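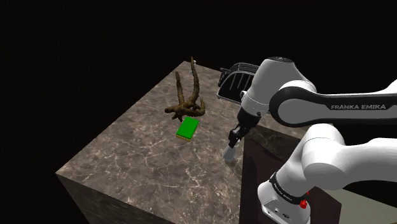

A reader in Ohio wrote to say we had been unfair to root powders. She had been stirring a spoonful into her coffee every morning since December, she slept better, her knees hurt less, and she wondered why a magazine that would happily run a page on expensive olive oil couldn't leave people alone with a harmless habit.

Fair enough. I went and bought the stuff.

The root business used to live in the back of the health food store, on the shelf with the brewer's yeast. Now it has its own refrigerator at my supermarket. You can get your roots as powder, gummies, fizzy drinks, or a thick brown syrup with a dropper. The names have a certain family likeness. Trirard sells "daily calm." Wundus sells "clean focus." Kwak, which comes in a can and tastes like a carrot that has been left in a drawer, sells "steady energy." I spent $204 on a month's supply of all of them, and that was with a coupon.

I should say that I like bitter things and have no quarrel with plants. Ginseng has been used in East Asia for a very long time, and people who dismiss it with a wave usually haven't read any of the studies. The trouble starts when you do read them. Some are decent. Many are small and short, and they don't all test the same thing. One uses a particular species, another a strong extract, another a blend with several other plants in it. Then a company puts a pinch of something related into a can and points to the whole pile as "the science."

Of the products I bought, the Wundus jar came closest to telling me what I was eating. It listed 5 ingredients and gave an amount for exactly one of them, which was the sugar substitute. The rest sat together under "proprietary blend," with a total weight for the lot. That is legal. In the United States a supplement maker can lump ingredients together this way, in order of weight, and keep the share of each to itself. It also doesn't have to show that a supplement works before selling it. It can't claim to cure a disease, so it claims to "support" something. Everything on that shelf supports. Mood is supported, and so are focus and balance, and how would you ever catch one of them not being supported?

I wrote to all the companies with the same questions. Which species? Which part of the plant? How much per serving, and how does that compare with the amounts in the studies you cite? Kwak sent a form letter and a discount code. Wundus told me its recipe was a trade secret. Trirard was polite and sent a reading list of 13 papers, and I read every one of them. Several were done in mice. One was about a different plant with a similar common name. Of those done in people, the best I could find lasted only a few weeks and measured how tired the volunteers said they felt, and the dose was far higher than you would get from a Trirard gummy unless you ate most of the bag.

I'm not saying the reader in Ohio is wrong about her knees. Knees have good months. Sleep gets better when you start paying attention to it, and a morning routine can be a nice thing to have. If she'd told me she switched to a new mug at the same time, I wouldn't know how to rule out the mug, and neither would she. Figuring that out is what a control group is for.

"Harmless" is the word in her letter I'd push on. Ginseng may interfere with warfarin, a common blood thinner. Other roots can be a bad idea in pregnancy or alongside diabetes drugs. The warnings on my jars were there if I went looking, in gray type, near the recycling symbol. And people don't tell their doctors, as they don't think of it as taking anything. It's in the coffee.

The only product I'd half defend is Clenov, a plain sliced root in a paper bag, sold with the Latin name on the front and no promises at all. It cost $5. Simmered for an hour, it made a dark, earthy tea that I liked quite a bit and have made again. I noticed no change in my focus, calm, or energy. The bag hadn't said I would.

The rest of the Kwak is still in the garage. I've offered it to the neighbors, and one of them took a can, and he hasn't asked for another.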